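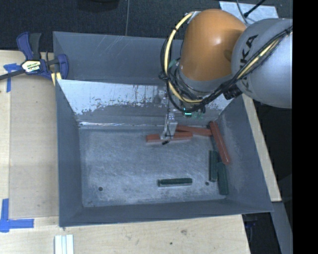
Skoravthorpe workshop opens course in teaching robots by demonstration

Apr 15, 2021

The training workshop in Skoravthorpe has started a new course in which the participants learn to show a task to a robot arm, without writing the program line by line. The first group has 15 people, and most of them come from small companies in the area.

The exercise for beginners is picking blocks from a metal bin. The participant operates the arm by remote control, brings the gripper down over a red or green block, closes it and lifts. Every movement of the arm is recorded together with the camera picture. Later the recordings are used to train a program which should do the same work alone.

"People think the difficult part is the computer," said Shanti Chaturvedi, who leads the course. "But for the first days the difficult part is the hand. If you hesitate above the block, the robot will also learn to hesitate."

Since February, the workshop staff have collected 282 demonstrations of the bin task. Those which ended with a dropped block were kept too, but they are marked separately. According to Chaturvedi, the blocks that lie close to the wall of the bin take the most time, as the fingers need space on both sides.

The control software, named Ilus, was written at the workshop. It allows two ways of teaching: the participant can move the arm with a hand controller from a desk, or can guide it directly by holding it near the wrist. The second way is easier to understand, but it is tiring, and the person's own arm often comes into the camera picture. For this reason the bin task is taught only from the desk.

Two local companies have asked for places in the next group. Cestine, a producer of door fittings, wants to try the method for sorting small parts before packing. Hayashi, a repair firm, is interested in emptying boxes of returned items - a job which is now done by hand in the evening shift.

The course takes three weeks and includes a final test, where each participant must record a full series of picks without help. Registration for the next group is open at the workshop office, and no experience in programming is required.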